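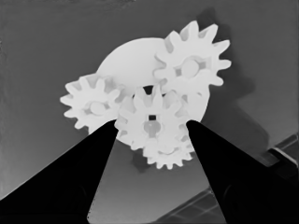 Lumanlan Youth Workshop: Progress Report to Punar

Submitted by Lorna Lacson, September 6, 2022

Enrollment for the evening classes closed with every place filled. Danilo Layug teaches basic machine maintenance and Sarita Rathore teaches bookkeeping.

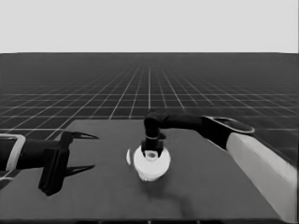 Gray tabletop on a gridded floor, computer rendering.

Spending to date is $3,296 against a budget of $3,000. The overage came from bus fares, which went up in January — we have covered it from our own reserve. We are not asking for more this period.

Two students left for full-time work. Alfredo Ignacio has called both families, and one may return.

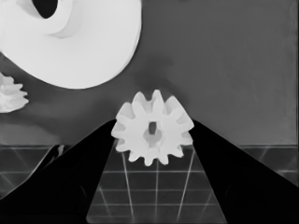
The roof repair is still open. Beltivent quoted $600 for the back section, and Rommel Dela Peña is getting a second price. We will send both quotes with the next report.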